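Likden Arm Forum > Cell Setup and Maintenance > Keeping a two-arm dishwashing bench dry

grudport_bench
Original poster

We run a two-arm bench cell for plate wiping at our Pramamville workshop. Blue tray for the plate being washed, black tray for the sponge, spare plates on the wood beside them. After 36 cycles I go over the lot with a cloth. My question is about water. Even with a light fill there are beads all over the tray floor, and I'd like to know how dry other people get theirs between runs. 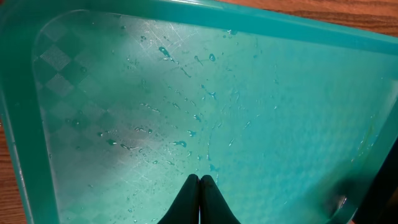
Wash tray from the wrist camera, fingers closed.

torque_and_tea

Beads on the floor won't hurt anything. I'd be looking at the fingers. If they close that low over a wet tray they want a wipe and a look at the fasteners every shift. How hard are you gripping the sponge?

grudport_bench

Hard enough to fold it. Grip is at 62 per cent of max. Below that it slid when the scourer met the plate.
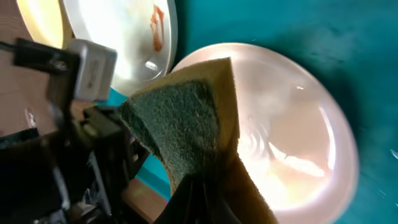
Sponge in the grip, green side out.

torque_and_tea

That's too much squeeze for my liking. You're wringing it out over your own gripper. I run a fresh sponge at a lower setting and change it every 4 days.

halfpast6

Disagree. A lower grip on a wet sponge means it rotates in the fingers and then you're scrubbing with a knuckle. I'd leave the force alone and sort out where the water goes. Can you post the whole bench?

grudport_bench

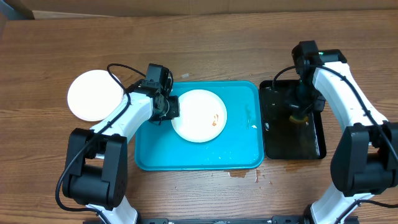 Whole cell from the head camera. Right arm has the sponge over the black tray.

halfpast6

There's your problem - look at the wood below the blue tray. That stain will get to the base rail sooner or later. Put a silicone mat under both trays with a lip on the front edge. I'd also check the cable loops on both arms. They're fine where they are, but keep them clear of the wet side.

iyengar_cells

Seconding the mat. Ours is 6 mm thick and we had to re-teach the heights for both arms afterwards, so allow a morning for it. Also tape the tray corners on the table before you lift anything.

torque_and_tea

Mat yes, but I still say the grip is half of it. What does the approach look like with the fingers open?

grudport_bench

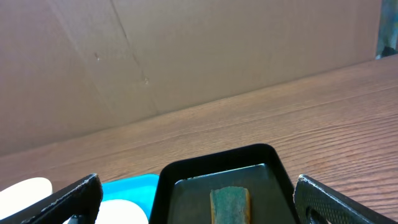
Fingers open either side of the black tray, sponge lying lengthways.

torque_and_tea

OK, the spacing is better than I expected. The edges of those fingers are getting worn, mind you. I'd have a spare set in the drawer. Worn pads could be why you needed the extra force in the first place.

halfpast6

Could be. Or it's just a sponge. Change one thing at a time or you won't know which did it.

grudport_bench

Fair enough. Mat first, then I'll re-teach the heights and leave the grip at 62. If it's still dripping after that I'll swap the pads and try a lower setting. Does anyone know if the Likden pads come in the same crosshatch pattern, or do I need to order the smooth ones and cut my own?

iyengar_cells

Same pattern, but check the slot length before you order. We got the short ones by mistake and had to file them.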